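Tri de pièces plates : une matinée chez Flarnulum

Collet, atelier d'intégration de la société Flarnulum, ouvre ses portes deux fois par an. La session de mars portait sur un seul sujet : la prise et le rangement de pièces plates par un bras robotisé, dans un local de bureau et sans aménagement particulier.

Un poste volontairement ordinaire

La cellule de démonstration tient sur deux tables accolées. Pas de convoyeur, pas de gabarit usiné, pas d'éclairage dédié. « Un joint entre deux plateaux, un bord usé, une ombre portée : le système doit s'en accommoder », explique Faustine Chauvin, responsable des essais. Le logiciel de planification, Haseo, calcule la trajectoire à partir des images et transmet les consignes au bras toutes les 8 millisecondes.

La difficulté tient à la géométrie de la pièce. Un objet mince posé à plat offre peu de prise ; la pince doit l'aborder par un chant, fermer ses mors à faible effort, puis dégager verticalement. Un écart d'un millimètre en hauteur suffit à manquer la saisie ou à forcer sur la table. L'équipe a enregistré 2 000 essais avant de figer les paramètres d'approche.

Le casier de destination est en carton brun, divisé en deux colonnes de six logements étroits. Sa souplesse complique l'insertion : une paroi qui fléchit ne renvoie presque aucun effort mesurable. Gus Ferreira, chargé de la commande, a donc retenu une descente lente avec seuil d'arrêt – au prix d'un temps de cycle de 16 secondes, sans rapport avec les cadences industrielles.

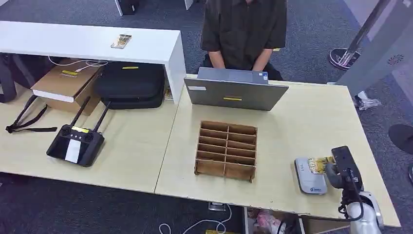

Ce que montrent les relevés

Sur la série de référence, 219 insertions ont été consignées. Les échecs se concentrent sur les logements du fond, où l'inclinaison du poignet approche de sa limite. Les reflets des surfaces métallisées viennent en second : ils faussent l'estimation du contour et décalent le point de saisie.

Mireille Leblanc, venue de chez Pulleck, sous-traitant en électronique, a interrogé l'équipe sur la reprise après échec. Pour l'heure, le bras s'immobilise et un opérateur relance la séquence depuis un ordinateur portable. Une reprise automatique est à l'étude. Elle suppose de distinguer une pièce mal saisie d'une pièce absente, ce que la seule ouverture des mors ne permet pas toujours.

Flarnulum ne communique ni prix ni date de commercialisation. La prochaine session sera consacrée au changement de pince.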